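Speaker notes: three months with the Brulari bench kit

14 min read
22 shares | 5 comments

(These are the notes I talked from at the Wadungate repair and reuse meetup on 3rd April, cleaned up a little because people asked. Where I wandered off, I've left the wandering in.)

OK, hi. Get water. Check that the clicker works before you say anything clever.

I run the intake bench at Muñoz, and if you don't know us, we take in old office desktops by the pallet, pull what's good, test it, and sell it on. We started renting the Brulari kit in December and I've been promising this group a report ever since. So this is a review. I'm paying for the thing out of our own budget, the company didn't see these notes, and I have some complaints.

Ask the room: who here has pulled a hard drive out of a desktop this week? (Hands.) Who enjoyed it? (Fewer hands, I'm guessing.)

What you get when you sign up. It comes in two crates. There's the arm, the gripper, a little camera up by the gripper, a printed fixture tray, and a login for the service side, where the company keeps the routines and pushes changes to you. You supply the bench and the power, plus a person. They do say that last part in the brochure, in fairly small type, and I'll come back to it.

The rental is 400 a month, and the tray is another 100 if you crack one. We've cracked one. I leaned on it. I'm a heavy leaner.

The reason we tried it at all is that our work is dull in a way that's hard on people's hands. We logged 567 towers through the bench last year and every one of them has the same tight corners, the same sheet metal that bites you. I wanted to know if a rented gripper could take any of that off us. I'll give you my answer now so you can relax: some of it, yes, and the parts it handles surprised me!

Next slide. This is the one where I slow down. 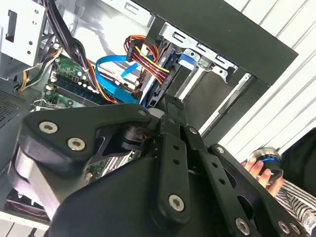

Getting into the drive bays. The clearance is the hard part.

So let people look for a second. What I want you to notice is how crowded it gets in there. You've got that blue SATA cable looping up through the middle of the case, you've got the drive power leads bending around above it - red, orange, yellow, black, the usual spaghetti - and the bays are right behind all that. The gripper is a big chunky thing compared to your fingers. Those black plates take up a lot of room, and when you first see it go into a case you will hold your breath. I did, and so did everybody at our bench.

My first complaint lives here. Cables. The service has routines for a bunch of common layouts, and they're decent when the wiring is tidy. Office machines come to us with wiring that was tidy once, a long time ago, before somebody added a second drive and took it out again. On a messy case I dress the cables first, by hand, and tuck what I can against the side. It takes me less than a minute and it has saved us more stops than any software update they've sent. If you rent one of these, please just do that from day one and don't be stubborn like me.

(If somebody asks about snagging: yes, it has hooked a cable for us. It stopped. I had to unhook it. The connector was fine and I was not, I had to go have a coffee.)

Second thing about this slide. See the blue tab up on the drive bracket? I have come to love a blue tab. Cases that have colored plastic on the parts you're supposed to touch are so much easier to teach than the ones where everything is bare metal or everything is black. The camera up on the wrist has an easier time, and I have an easier time explaining to the support desk which part I mean. "The blue one." Wonderful. We've started sorting our pallets this way, tool-free cases with bright tabs in one stack and the nasty old screw-in ones in another, and the nasty stack stays human work. Nothing in the manual suggested that, we just got there by being annoyed.

And yes, there's a hand in the shot. There's always somebody next to the machine in our shop. I said I'd come back to the person, so let me do that. The brochure makes it sound like supervision, like you'd sit with your feet up. What you do in practice is stand there, swing the case a little, answer it when it asks for help, decide whether a weird bracket is a bracket or a repair someone made with a hair clip. It's real work and you should budget for it as real work. If a salesperson tells you one human can watch four of these, ask to meet that human.

Pause. Drink. Somebody always asks about Skitusard around here so get ahead of it.

Skitusard is the other outfit doing this kind of rental, and we had their demo bench for a couple of weeks before we picked. I liked their people. Their gripper is slimmer, which I thought would settle it. The thing that put me off was that they wanted the tower lying flat in a cradle, same position each time, and our towers come in all sorts of shapes and I've got a shop to run. Brulari was fussier to set up and more forgiving after that. If you only handle one model of machine, say you've got a contract with a school district and it's the same box over and over, go look at Skitusard, I mean it. You might be happier.

Right, the tray. Next slide.

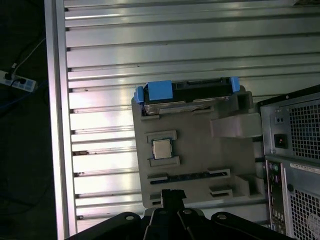

Issue 22

I was rude about the tray when it came out of the crate. It's gray plastic with ledges and cutouts and it looked to me like the thing you throw away to get to the product. I take it all back. The tray is half of why this works.

Everything on it has a place. The drive goes along the top edge, in its caddy. The processor gets that shallow recess in the middle, with a raised bracket above and below it. Then there are the long slot holders lower down. The point is that the gripper always knows where a part belongs when it's outside the case, so at least one end of every trip is boring. You want boring! The inside of the computer is where all the surprises are, and you don't want surprises at both ends.

We lay the tray right up next to the tower, on the slatted aluminum bed, close enough that the trip between them is short. We tried it farther out at first to leave elbow room and all we did was make every move longer. The slats are handy for bolting down but I'll warn you they throw a lot of glare. Look at how bright those ridges are. For a while we had trouble at one particular time of the afternoon, and it was sunlight coming across the bench and lighting up the metal. We bought a blind. Cheapest fix of the whole project.

About the processor. People always want to know if I let it handle chips. Yes, on tray work, meaning picking up from the recess and putting back in the recess. For the socket itself, I do it. Bent pins are money, and I've been bending my own pins for years without needing any help. The support desk says socket work is coming along. I'll believe it when I've watched it a whole lot of times on boards I don't care about.

Memory is somewhere in between. The long channel on the tray has a slight angle to it and I thought ours was a bad print, so I sent a grumpy message and then kept using it while I waited for an answer. It has been fine. I still don't know if it's meant to sit that way. If anybody from the company is in the room, come find me.

Quick list of gripes, read fast, they'll laugh:

- The login times out in the middle of a job. Why?
- The spare finger tips ship in a bag with no label, and the left one and the right one are very nearly the same.
- Support is terrific in the morning and a ghost after lunch.
- The power lead is short. Sort out your power strip before the crates arrive, or you'll be like us, running cable across the floor and promising to fix it next week.

And things I'd pay for again: the tray, obviously. The stop button, big and easy to slap. The way it asks before it tugs on anything it isn't sure about. My wrists at the end of a long day, which I didn't expect to put on a slide.

Is it faster than me? On one drive, no, I'll beat it every time and I'll be smug about it. Over a full shift it's closer than I'd like, because I get tired and wander off to talk to people. We've kept it for another term and we'll see about a second one after the summer.

If there's time, pass the cracked tray around. If there isn't, leave it by the coffee and let folks pick it up. Questions.

5 comments | 9 likes

Guest: Thanks for posting these. We're a two-bench shop and the rental price is what scares me. Does it include replacement fingertips or is that extra?

Author: First set is in the crate, after that you pay. We're still on the first set.

Guest: The point about sorting pallets by tab color is worth the read by itself. Doing this tomorrow.

Guest: I think you let Skitusard off easy. We had their bench in and the cradle drove us up the wall. Slim gripper is nice though.

Guest: Was at the talk, the tray did get left by the coffee and somebody put a muffin on it.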